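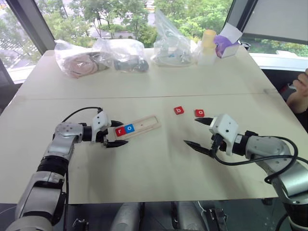 第七章 署名位次:影视演员的排序、协商与争议

本章要点

演员署名的载体与层级;位次条款的常见写法;字号、停留时间与画面位置的换算;平番、末位署名与特别署名的用法;娱乐报道对位次信息的解读及其常见错误。

先修内容:第四章“演出合同的结构”、第五章“宣传物料的审批流程”。未学过第五章的读者,可先阅读该章第二节关于物料清单的部分。

引言

观众在片头看到的一行名字,通常要经过演员经纪方、制片方、播出平台三方的书面确认。行业内把名字出现的先后次序称为位次,中文娱乐报道中更常见的说法是“番位”。两个词所指大体相同,但在合同文本中一般只出现前者,或者以“署名顺序”“排名方式”一类表述代替。本书在引用报道时保留“番位”,在讨论条款时统一使用“位次”。

位次首先是一项合同权利。它与片酬、拍摄周期、宣传配合义务并列于演出合同的主文或附件之中,可以被主张,也可以被放弃。其次,位次是一种可供交换的对价。预算受限的项目常以较高的位次换取较低的片酬,资历较深的演员出演篇幅较小的角色时,也常以特别署名作为接受条件。再次,位次具有信号作用:广告主、下一个项目的选角负责人以及演员的支持者,都会从署名次序推断演员在该项目中的地位。三种属性相互牵连,由此产生的争议往往在作品播出之前就已公开化。

本章先界定署名的载体和层级,再讨论位次条款的写法,随后以剧集《Grenano》的海报争议为案例,说明条款中的遗漏怎样演变为舆论事件。娱乐报道如何处理位次信息,放在本章后半部分讨论,本节只作必要的铺垫。

7.1 署名的载体

演员署名出现在多种载体上,合同应当逐一列明。未列明的载体,制片方通常保留自行决定的权利。

片内署名指作品正片所附的署名,包括片头字幕、片尾字幕以及片头之前的单独字卡。片内署名由后期部门制作,成片交付后修改成本较高,因而确认程序最为严格。剧集的片头一般全季通用,个别演员仅在部分集数出现时,需要另做版本,或者将其署名移入片尾。

片外署名指作品以外的各类物料上的署名,包括主海报、角色海报、预告片、户外广告、新闻通稿、平台详情页和社交媒体账号的发布内容。片外署名的数量远多于片内署名,制作方也不止一个。主海报多由制片方委托设计公司完成,详情页由播出平台的编辑人员录入,通稿则可能出自宣传公司之手。同一部作品在不同载体上出现不同的演员次序,多数情况下源于录入环节之间缺少统一底稿。

衍生署名指原声专辑、纪录花絮、周边商品和授权出版物上的署名。传统合同对此很少涉及。近年部分经纪公司开始在附件中加入衍生署名的兜底条款,写法通常是“比照片内署名顺序执行”。

三类载体中,主海报最容易引发争议。片头以时间为轴展开,先后关系清楚;海报把全部信息压缩在同一平面上,姓名的左右高低、人像的大小和站位都可能被解读为排序。姓名次序与人像站位还可能互不对应,名列第一的演员未必站在画面中央。合同若只约定姓名次序,对人像站位未作规定,经纪方日后对站位提出异议时便缺少依据。

7.2 署名的层级

片内署名按层级划分,常见的有领衔主演、主演、特邀主演、特别出演、友情出演和联合出演。各层级的名称没有统一的行业定义,同一名称在不同公司的文件中含义可能不同。起草合同时应避免单独使用层级名称,宜同时写明该层级在字幕中的位置以及该层级内部的次序。

领衔主演与主演的区分,依据通常是戏份和商业价值的综合判断。有的制片方只设主演一级,把全部核心演员纳入其中,以此回避领衔人数的争论。这种做法把层级之间的竞争转化为层级内部的竞争,对第一位与第二位的争夺并没有减弱。

特邀主演与特别出演多用于资历较深而戏份较少的演员。两者的差别主要体现在出场篇幅上,特邀主演的角色一般贯穿较长的剧情段落。友情出演带有人情性质,片酬可能低于市场价格或者不计片酬,但不能据此推断演员未签合同。未签合同而出镜,会在肖像使用和后续剪辑上给双方留下隐患。

末位署名是一种特殊安排,指演员的姓名放在全部演员之后,单独占据一张字卡,有时在姓名前加“及”“与”或者在姓名后注明角色名。末位署名的显著程度不低于首位,适用于无法接受居中位置、又难以与首位演员竞争的情形。同一作品中末位署名以一人为宜。两人以上同时要求末位时,倒数第二位的字卡会失去区别作用,后期部门往往只能借助附注角色名来补足。

7.3 位次的技术参数

位次条款若只写“第一位署名”,执行时仍有较大的解释空间。较为完备的条款会对下列参数作出约定。

独占与共享。独占字卡指画面上仅出现一名演员的姓名,共享字卡指两名或两名以上演员的姓名同时出现。共享字卡内部仍存在左右或上下次序,在横排文字中,左侧和上方被视为在先。

字号与字重。常见写法是“不小于任何其他演员的字号”。该写法只能保证不被超过,不能保证高于他人。经纪方若要求高于他人,需要另写比例。标题字与姓名的比例也应约定,设计方改变片名字体时,姓名的相对大小会随之变化。字重指笔画粗细,字号相同而字重不同,视觉效果仍有明显差异。

停留时间。以帧为单位计算较为准确,以秒为单位时应注明帧率。停留时间包括淡入和淡出阶段与否,须在条款中写清。实务中曾有双方均按合同执行、测得结果却不一致的情况,原因即在于一方从姓名开始显现时起算,另一方从姓名完全清晰时起算。

基线高度。左右并列的姓名可以处于同一基线,也可以错落排列。错落排列中,左侧姓名较低、右侧姓名较高,是平番安排的典型形式。左侧因书写方向而在先,右侧因高度而居上,两项优势互相抵消。

底色与背景。姓名叠加在复杂画面上时,可读性受背景影响。少数合同要求姓名所在区域不得叠加高亮或高速运动的画面,此类要求增加后期工作量,制片方一般只对首位演员作出承诺。

参数越细,执行成本越高。条款中写入大量参数而制片方没有设置专人核对,违约风险反而上升。因此,参数的选取应与项目的管理能力相适应,核心物料可从严,日常发布内容可从简。

7.4 案例:《Grenano》的主海报

《Grenano》是一部都市悬疑剧集,由Arau影业制作,在Mangubat平台独播。两位主要演员分属不同的经纪公司,以下按签约先后称为演员甲和演员乙。演员甲由Stalis经纪代理,签约在先,合同约定其“在作品中以领衔主演第一位署名”。演员乙签约较晚,合同约定其“署名之显著程度不低于任何其他演员”。两份合同由Arau影业的不同部门经办,签署前没有交叉比对。

主海报于8月发布。画面上演员甲的姓名居左,演员乙的姓名居右且略高,人像则以演员乙居中。Arau影业认为该方案采用了标准的平番形式,同时满足两份合同。Stalis经纪随后发函,主张“第一位”意味着不存在同等显著的第二人,右侧姓名的抬高已构成违约。演员乙一方同时提出,平台详情页按照先后次序录入姓名,自己被列在第二,与“不低于任何其他演员”的约定不符。

Arau影业清点了已投放的物料,共172件,其中112件同时载有两位演员的姓名,需要逐件核对。涉及户外广告的部分由第三方公司执行,替换周期最长达18天。替换期间新旧两版海报并存,娱乐账号将两版并排发布,争议由合同当事方之间扩散到双方的支持者群体。

2026年9月11日,三方签署补充协议。协议把片内署名与片外署名分开处理:片头中演员甲先出现,两人字卡停留时间相同;主海报姓名维持左低右高,人像改为两人对等站位;平台详情页在技术上无法实现错落排列,改为按姓氏笔画排列,并在姓名前加注说明。协议同时规定,此后新增物料须由制片方指定的一名联络人统一审核。

该案例中有几处值得注意。

其一,“在作品中”一语的范围不明。Stalis经纪主张作品包括宣传物料,Arau影业主张仅指正片。合同定义条款未对“作品”作出解释,双方的理解都能在行业惯例中找到支持。若条款改写为“在作品正片及附件一所列物料中”,分歧可以大幅缩小。

其二,“第一位”与“不低于任何其他演员”在逻辑上并不必然冲突,但在具体载体上可能无法同时实现。片头有时间先后,可以用停留时间补偿;海报有空间高低,可以用基线补偿;纯文字列表只有一个维度,几乎没有可供补偿的参数。制片方在承诺平番之前,应先检查全部载体是否具备相应的表现手段。

其三,人像站位成为争议的放大因素。两份合同均未提及站位,双方在函件中也只把站位作为附带意见,但公众讨论几乎全部集中于此。法律上的争点与舆论上的争点并不重合,宣传部门若只依据合同判断风险,会低估画面构图的影响。

对于补充协议中详情页的处理,宣传从业者评价不一。赞成者认为,笔画排序属于外部规则,与演员的商业地位无关,任何一方接受起来都不失体面。支持这一看法的人通常还主张,凡是只能单维排列的载体,都应预先约定采用笔画或音序排列,不必留待争议发生后再行协商。
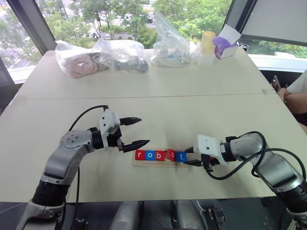 Bogdan Nowakowski对此持保留意见。在他看来,排序规则一旦在争议发生后才选定,双方在同意之前便已知道结果,所谓外部规则只是给一个既定次序配上理由;笔画与音序往往给出相反的排列,选择哪一种本身就是谈判。他建议把规则的选择提前到选角阶段,在第二位主要演员尚未确定时写入制片方的署名总则,后签约者可以接受或者拒绝签约,但不就规则本身另行议价。

这一建议在操作上有一定难度。制片方在选角阶段需要保留灵活性,过早固定规则可能使其失去用位次换取片酬让步的余地。经纪方也会质疑总则的效力,要求以单独合同为准。较为折中的做法是在总则中只规定单维载体的排序方式,对片头和主海报仍保留个别协商,并约定总则与单独合同冲突时的优先次序。

7.5 位次条款的起草次序

根据上述分析,位次条款宜按照由总到分的次序起草。

先定义载体。以附件形式列出片内、片外和衍生三类载体,对尚未出现的载体设置兜底规则。兜底规则应当指向某一个已列明的载体,写作“比照主海报执行”或“比照片头执行”,避免使用“比照行业惯例执行”一类难以举证的表述。

再确定层级和次序。层级名称之后应附位置说明,次序应说明是在全部演员中的次序,还是在同一层级中的次序。涉及按角色出场先后排列的,应注明以拍摄剧本还是成片为准。成片剪辑可能改变出场先后,以成片为准时,需要同时约定确认字幕的时间节点。

然后选取参数。参数按载体分别写明,不宜以一组参数覆盖全部载体。对平番安排,应写清哪一方取先后之利、哪一方取高低之利,以及竖版物料中如何转换。横版海报改为竖版时,左右关系常变为上下关系,原有的补偿方式随之失效。移动端物料以竖版为主,这一转换问题比过去更为常见。

最后约定更正程序。条款应规定异议提出的期限、更正的范围和费用承担。常见写法把制片方的责任限于“在知悉后对尚未制作的物料作出更正”,对已经投放的物料免除替换义务。经纪方通常要求对主海报和平台首页位置作例外处理。非故意的遗漏是否构成违约,也应在此处写明。实务中多数合同规定,第三方造成的署名错误不视为制片方违约,但制片方负有书面通知第三方更正的义务。

起草完成后,应与同一项目中已经签署的其他演员合同进行比对。比对由法务部门完成,选角部门和宣传部门参加。比对结果形成一份内部的署名总表,总表载明每一载体上全部演员的次序和参数,作为设计公司、后期部门和平台录入人员的唯一底稿。总表发生变更时应保留旧版并标注版本号,以便日后查明某件物料依据的是哪一版。

7.6 从合同信息到报道信息

位次条款属于保密内容,记者能够取得的多为结果,即已经发布的物料。由结果反推条款,是娱乐报道中最容易出现错误的环节。

第一种错误是以单件物料推断整体安排。预告片中的姓名次序可能服从于剪辑节奏,角色海报的发布次序可能取决于修图进度。只有片头和主海报的次序与合同的对应关系较为稳定,其余物料仅能作为旁证。

第二种错误是把戏份与位次等同。位次在拍摄前已经确定,戏份在剪辑后才最终形成,两者不一致时,不能直接断言演员被“压番”或者被“抬番”。报道若要作出此类判断,至少应取得签约时的剧本篇幅与成片篇幅两方面的材料。

第三种错误是将支持者的主张写成经纪方的主张。支持者群体对站位、字号、发布先后均有自己的计算方法,这些方法与合同参数未必一致。引用时应标明出处,经纪方未作公开表态的,应如实写明未作表态。

在《Grenano》一案中,三种错误均曾出现。部分稿件根据新旧两版海报并存的情况,推断Arau影业反复改变立场;从物料替换的流程看,两版并存只是投放周期不同造成的结果。另有稿件称Mangubat平台有意将演员乙列于第二,而详情页的录入界面仅支持单列文本,录入人员手中当时也没有统一的署名总表。

本章关键词

位次(番位):演员姓名在各类署名载体上的排列次序及其相对显著程度。

平番:两名或两名以上演员的署名在整体显著程度上被约定为相等的安排,通常借助先后与高低的相互补偿来实现。

独占字卡:画面中仅载一名演员姓名的字幕单元。

末位署名:置于全部演员之后并单独呈现的署名,常附连接词或角色名。

署名总表:制片方汇总全部演员合同后编制的内部底稿,用于统一各载体的署名执行。

阅读正文前的思考题

试取一部近期播出的剧集,记录其片头、主海报与平台详情页上的演员次序,比较三者是否一致。若不一致,列出可能的解释,并说明每种解释需要何种材料加以证实。

将7.4节中两份合同的位次表述改写为可以在横版海报、竖版海报和单列文本上同时执行的条款。若认为无法做到,指出障碍出现在哪一种载体上。

对于Bogdan Nowakowski提出的将排序规则提前至选角阶段的建议,分别从制片方和后签约演员经纪方的立场拟写一份书面意见。

下一节从片头字幕的制作流程讲起,所用表格见本章附录一。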